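Two-arm snack packing cell: right arm drifts low and drags the lid after a while, where do I start?

Posted by Dredus in Small Automation, 6 replies hidden, 3 shown

I run a little two-arm tabletop cell that packs snack bags into a flat black box with a hinged lid. First thing in the morning it's great. After 22 boxes or so the right arm starts coming in low, and the fingers catch the front of the tray. If I power off and home it again it behaves for a bit and then slides right back. I've retightened the wrist screws twice. Could it be the cable? I really don't want to redo all my taught points if I can help it — there are a lot of them.

boluro_bench
Sounds like cheap motors to me. Mine did that and I replaced the whole arm. Sorry, probably no help!

Caputo
Don't buy an arm yet! Mine had pretty much the same thing and it was two small problems on top of each other. The cable to the wrist camera had been clipped too tight, so each time the arm stretched out it gave the wrist a little tug. And the clamp holding the arm to the rail had worked loose (you can't see it, you have to grab the base and wiggle). Leave the cable a nice big arch at the wrist and clip it once on the forearm, well back. Then snug the base bolts with the arm folded, power off.

After that, redo home and table height before you touch anything else. I bet most of your points will be fine. My log had 2,664 cycles on it when I finally did this, and I only had to fix 3 points out of the lot.

himska
Agree with Caputo on the cable, and I'd add a table height check whenever you've had a wrench on the thing. I do it slowly, three times, at different spots on the table. Fingers closed, come down a hair at a time, and stop when a slip of paper just drags under the tips. If the readings don't agree with each other, your base is tilted and no amount of homing will fix it.

Watch out for glare on a shiny table too, it can wash out the wrist view so badly you can't judge the gap from the screen. Get down and look from the side.

My table from overhead, then from a wrist camera:

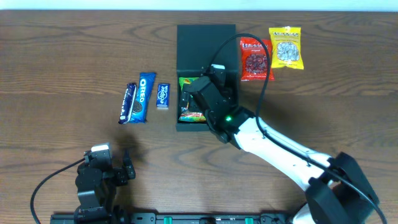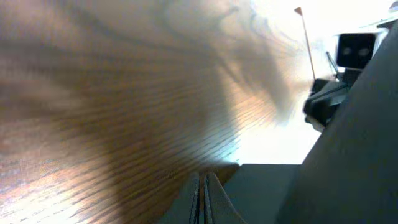
Related threads

Gripper fingers won't close evenly
How much slack for a wrist cable?
Teaching points over again after moving the rail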